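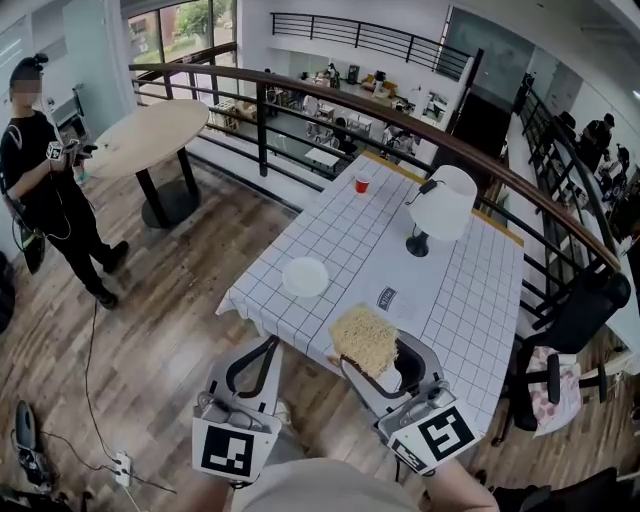

Last updated: Sep 16, 2020

Ticket 3107: Characters missing after realm merge (Murora and Bevby)

Status: Partly resolved
Affects: players who had characters on both realms before the merge
Client: all versions

Problem

After Bevby was merged into Murora, some accounts show an empty character list at login. Others show the Murora characters but none of the Bevby ones. The login itself works and no error appears. We have 779 accounts on the list so far.

What we checked

The character records are still in the database. Nothing has been deleted. On the affected accounts the old realm number was left on the record, so the character list skips it.

Clearing the client cache makes no difference. Neither does reinstalling. A few players told us that a new character made the old ones come back, but we could not repeat it on the test realm. Please don't do this, as a new character can take the name your old one is waiting for.

Log

Entry 1. Merge finished, realm opened. First reports within the hour.

Entry 2. Realm closed again. Backup taken.

Entry 3. Script written to correct the realm number. Run on 200 accounts as a trial. All of them show the full list.

Entry 4. Script run on a further 440 accounts. No errors in the log. Two players report that their bank bags are empty. The items were in the mail table and have been moved back by hand.

Entry 5. Script stopped at the next account because of a name clash. Where the same name existed on both realms, the Bevby character now gets a rename at first login. Guild membership is kept.

Entry 6. Realm open. The remaining accounts all have a name clash or more than ten characters and are being done one at a time.

Still open

Auctions listed on Bevby before the merge are not showing. The gold and items are safe but will not be returned until the auction house on Murora has been rebuilt. We expect to do this in October.

Friends lists from Bevby are lost and will have to be made again.

The Valtonen and Tullitz realms were not part of the merge and are not affected.

What you should do

If your characters are still missing, reply to this ticket with your account name, the name and class of each character, and the realm it was on. Do not send your password. One reply per account is enough.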